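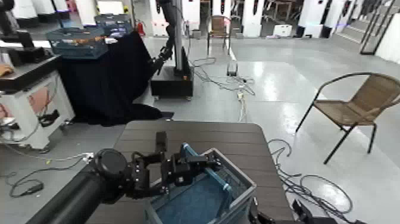 October, 7:40 am

Second week of the crate work. Writing this up before Jaime gets in, as the overnight notes on the whiteboard have been wiped again. Please use this book.

**Where we're at**

The target from Halloven is still 1000 crate handlings without a person stepping in. Best run so far ended at 412, when a rim slipped on the left side and the arm went into protective stop. Restarted from zero. Marcelle thinks we should count partial runs. I don't, and Halloven's wording is pretty clear, but she's going to ring them.

The rim grip is better than the side grip on the slotted crates. With the side grip the fingers find a slot about as often as they find the bar between slots, and the pull goes crooked. Leave it on rim for now. Lined crates need the approach a touch higher so the finger doesn't catch the fabric. Raghda has the offset saved under her login, so ask her before you change it.

**Staffing, as it stands**

Jarmo came by yesterday with the new roster for the packing floor at Kaewmanee. There are nine people on crate returns there now. Under the new plan, five stay on returns and the other four move to inspection and repairs. Same hourly rate, but the early start goes, and so does the early start allowance. He hadn't worked out what that comes to per fortnight. I asked him to, as it'll be the first thing anyone wants to know.

Imani did returns for six years before she came across to us, and went through the list of what the job involves. Things on her list that aren't in our task spec:

- pulling cracked crates out of the line before they get stacked
- taking out the stuff people leave in the bottom (tape rolls, gloves, once a phone)
- straightening liners that have bunched up
- telling the driver when a pallet is short

The arm does none of these. It moves a crate from A to B. If the liner's bunched it moves a crate with a bunched liner. So either those jobs go to the five who stay, or they don't get done. Jarmo took a copy of the list. I'd like it in the spec as "done by people" so it shows up in the hours.

She also said the lifting is what wrecked her shoulder and she wouldn't want it back. Worth putting next to the rest.

**Operators**

Two of the Kaewmanee crew, both from the returns line, start training with us next month. Jaime has the Patomix manual cut down to nearly 30 pages, which is still too many. What they need in the first couple of days:

1. Stop and restart, from both sides of the table.
2. What a slipped rim looks like before the arm notices.
3. How to log a stop. Time, crate type, what you did. One line is enough.

I'd leave the tuning screens until week two. Raghda disagrees - she wants them in there from the start so they aren't just minding the thing. Fair point. We'll try it her way with one of them and see.

**To do**

- Cables on the floor. Route them or cover them before the trainees come. (Me)
- Chase Zondetti on the spare finger pads, ordered 1000 of the small fasteners by mistake and no pads. (Jaime)
- Allowance figure. (Jarmo)
- Call Halloven re partial runs. (Marcelle)
- Type up the returns list, add to spec as section 4. (Imani, me)

Next long run starts at 9:30, rim grip, lined crates only. If it stops, write down the count before you clear the fault.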